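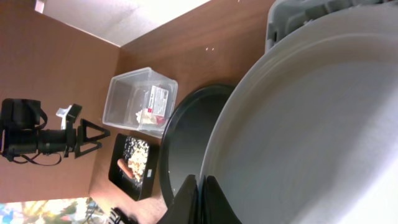 ## Why some things are see-through

Light travels in straight lines until it meets something. Three things can then happen to it. It can bounce off, it can be soaked up, or it can pass through. Most materials do a mixture of all three.

A material that lets nearly all the light through, without scattering it, is called **transparent**. Window glass is transparent. A material that lets light through but sends it off in many directions is called **translucent**. Tracing paper is translucent. A material that lets no light through is called **opaque**. Brick is opaque.

### What happens inside

Everything is made of tiny particles called atoms. Each atom has even smaller particles in it, called electrons. Electrons can take in energy from light, but only in certain amounts. In glass, the energy carried by visible light is the wrong amount, so the electrons do not take it in and the light carries on.

Ultraviolet light carries more energy than visible light. Ordinary glass soaks up a large part of it.

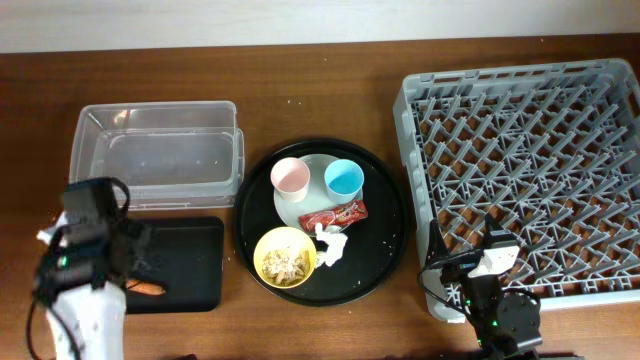 Thickness matters too. One sheet of clear glass looks colourless from the front. Look at it edge-on and it is often green. The green comes from small amounts of iron, and it shows up when light has to travel through a greater depth of glass.

### Why frosted glass is cloudy

Frosted glass is the same material as clear glass, but its surface is rough. Each tiny bump bends the light a different way. The light still gets through, but the picture it carries is mixed up – you can tell that a lamp is on behind it, but not what shape the lamp is.

Clear sticky tape can sometimes undo this. The glue fills the gaps between the bumps and makes the surface smooth again.

### Try it: the Dravcombe paper test

You will need:

- one sheet of white paper
- a torch
- 2 drops of cooking oil

1. Hold the paper up and shine the torch at the back of it. Note how bright the patch of light is.
2. Put the oil on the paper and leave it for 20 minutes.
3. Shine the torch again, first beside the oily spot and then through it.

The oily spot lets more light through. Dry paper is full of air gaps between its fibres, and light scatters each time it crosses from fibre to air. Oil fills the gaps and bends light by nearly the same amount as the fibres do, so less of it is scattered.

Wipe up any spilt oil before you put the torch away.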